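About Skillville

Skillville is a small school in Stindale that teaches people to keep a working table. We run day classes and a longer evening course on laying out, wrapping, labeling and putting away the small stuff that piles up in workshops, labs, repair counters and back offices. We have been at it long enough to be suspicious of most of what is written on the subject, our own early handouts included.

Where we come from

The school was started by Hedvig Rønning, who had spent years running the parts desk at a repair shop and had sat through more than her share of talks on workplace order. Most of those talks came with a poster. A few came with a set of colored bins you could buy on the way out. She noticed that the benches in her shop looked wonderful for a week afterward and then went back to how they had been, except with more bins on them.

Her first class was held one February in a borrowed room, with a single table and a box of odds and ends that people had brought from home. She asked everyone to clear the table and put back only what they needed for the next hour. It took the whole afternoon and there was an argument about a stapler. We still teach a version of that class, and there is still usually an argument.

We now have our own place at 738 Yeon Street, 1000 square feet on the ground floor, with a storeroom at the back that visitors are welcome to look at. Please don't expect a showroom. Part of it is in good order and part of it is where we put things when a class is about to start.

What we think about tables

Much of what we teach has to do with the tabletop itself. Ours are white. People selling furniture will tell you that a white surface helps you concentrate, and we have never seen any good evidence for that. What we can say is that a dark object is easy to find on one, and that smudges show up, so somebody may feel like wiping them off. A white object on a white table is another matter. You can lose a white cable clip for a long time that way.

We also have doubts about the empty table as an ideal. A table with nothing on it is very nice to look at and is usually a sign that the work is going on somewhere else, or that everything has been swept into a drawer. We ask students to leave out what they are using, with enough space to get hold of each thing, and we stop there. Two small things side by side can have a gap between them or they can be jammed together, and that tiny difference gets a surprising amount of time in our first lesson. Some students find this silly. We have some sympathy, but we haven't dropped the lesson.
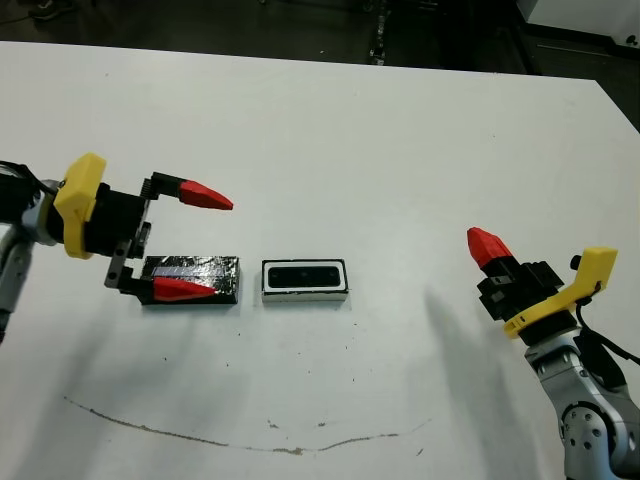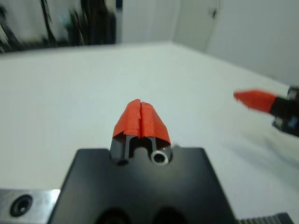
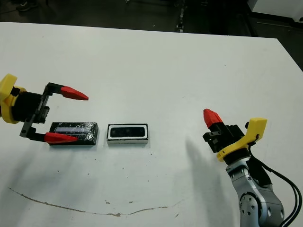
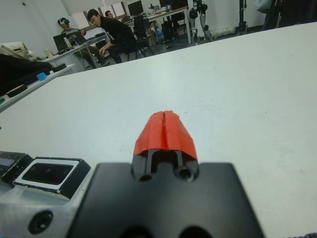 First and third pictures: a black wrapped block and a white-rimmed unit next to each other on a white tabletop, with a narrow gap between them.

What we think about tape and wrapping

Wrapping is the part of the course people sign up for and the part we are least sure about. Tape is cheap and quick, and it holds loose parts together. It also creases, hides whatever is printed underneath, and catches the light so that the label you can still theoretically read has a bright streak across it. We teach it anyway, because people are going to use it whatever we say.

Our advice is plain enough. Decide first whether the thing needs wrapping at all. If it does, leave the label where a person can find it, and write a second one if the first is going under. Cut the end with scissors if you would like a clean end. A rough one does no harm except to your opinion of yourself, and we've seen people waste half a roll trying to get it right.

Boxy little items with windows or openings on one face get a lesson of their own. We have students put them down with that face where they can see it, and we ask them not to cover it. Several of the published methods tell you to store everything the same way up. We tried that for a season and found it mostly suited the shelf.

What we don't offer

We don't give certificates. We used to, and a few people framed them, but it was never clear to us what they certified.

We don't have a named method either. A supplier, Dritimwood, once offered to put one on a line of desk trays for us. The trays were decent and we bought a few, but the method would have needed steps, and the steps would have needed a diagram, and Hedvig could not be persuaded.

We make no promises about saved hours. You may have read that an orderly bench gives you back so much of every working day. We have asked the people who quote these numbers where they come from and have generally been sent to somebody else who quotes them. Former students tell us they lose fewer things. Some of them tell us nothing has changed except that they now feel bad about it. We pass both on.

Classes

Day classes take up to 8 people. The evening course runs over a term and takes the same number. Both are held around the tables, and you will be standing for much of the time, so wear shoes you like. Chairs are available on request and you don't need to say why.

Bring a box of small things from your own workplace or kitchen drawer. Real ones, please. People tend to tidy the box before they come, which makes for a short lesson.

We also visit workplaces in and near Stindale. A visit starts with 2 of us looking at how your tables are used on an ordinary day, and it sometimes ends there as well. If the tables are fine we will say so and charge only for the morning. This has not made us rich - the bookings do come in, though, mostly from people who have already bought the bins.

Finding us

The entrance on Yeon Street is the one with the step. If you have something heavy to carry, ring and we will open the side door. The storeroom can be seen during office hours, and if you would like to sit in on part of a class before paying for one, ask at the desk. We'd do the same in your place.

Page last revised May 2021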